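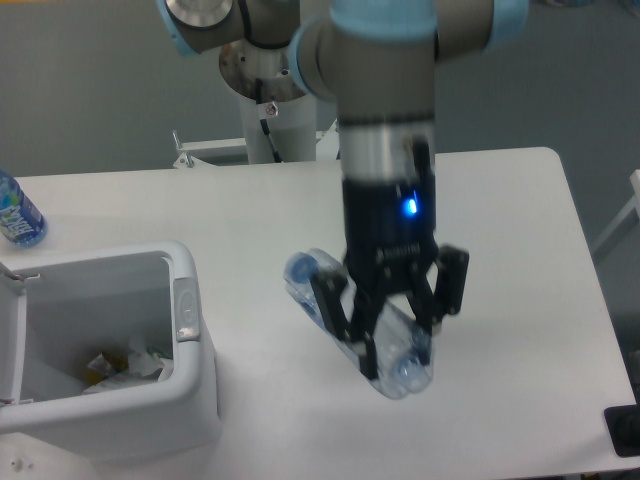 Where do empty water bottles go when the only bin within reach is the little tabletop one?
Into a bag or box of their own, kept beside the table, with the tabletop bin saved for wrappers, tissues and other small stuff.

Murkgate Table Tidy: the gallery page

Welcome, and thank you for stopping by! This is the page where I keep the bits and pieces from our table tidying at Murkgate, which began as a grumble in October and has grown into something I look forward to (I know how that sounds, and my sister has already said it). My name is Chia-hao Ko, and if you have ever shared a worktable with other people you'll know how it goes. Someone puts down a bottle with a mouthful left in it, someone else puts one down next to it, and by 4 in the afternoon there is no room for your elbows.

We have one picture up for now, at the top of the page, and I've written more than a line or two to go with it, so I hope you'll forgive me. I never could write a short caption.

Bottles and bin, on the white table

A clear bottle with ridged sides and a light-blue cap, lying at a slant, and a second one on its side over by the edge with a blue label. The white bin has its lid flipped open, and there's crumpled white wrapping in it and a patch of something yellow-orange. I have a real fondness for a bin with a lid. You flip it open when you're clearing up, you close it when you want to eat a sandwich next to it, and the table looks halfway decent again.

A few notes on the bin

People do write and ask about small bins, so let me put down what I know. The first one we tried at Murkgate was a Hindodix, a round thing with a swinging top, and it was perfectly nice until you tried to get a bag out of it. The swinging top had to come off, then the ring under it, and by then you had coffee grounds on your sleeve. After that came a Pradevum, which had a good wide mouth but stood so tall that you had to get up from your chair to see whether it was full. I gave that one to my aunt for her sewing room, where it holds rolls of interfacing and is much happier.

What I look for these days is a square opening and a lid that stays up by itself. A square opening takes a folded wrapper without a fight, and you can line it with a plain bag folded over the rim. I buy the small bags in rolls of 40, and a roll lasts us longer than you'd think, if people remember not to stuff bottles in!

A few notes on bottles

Bottles are the real trouble, bless them. One or two will fill a tabletop bin right up, and then the wrappers end up beside it. So our habit is to empty them at the sink, squeeze the air out, put the cap back on and drop them in a separate bag. Check with your own town about the caps, as ours changed its mind on that and may well change it again.

If a bottle still has water in it, the ferns by the window get it. There are four of them, and they have never looked better.

When we tidy

We do a quick clear at 7 in the evening, before the lights go off, and it takes as long as one song if everyone pitches in (two songs if the song is short). Wrappers first, then bottles, then a damp cloth over the whole table, working from the back toward yourself so the crumbs end up where you can catch them. I like a cotton cloth for this, one of the old striped ones, rinsed and hung over the tap afterward.

More pictures will go up when I get to them. The shelf under the window is next, and the drawer with all the tape in it after that.

Chia-hao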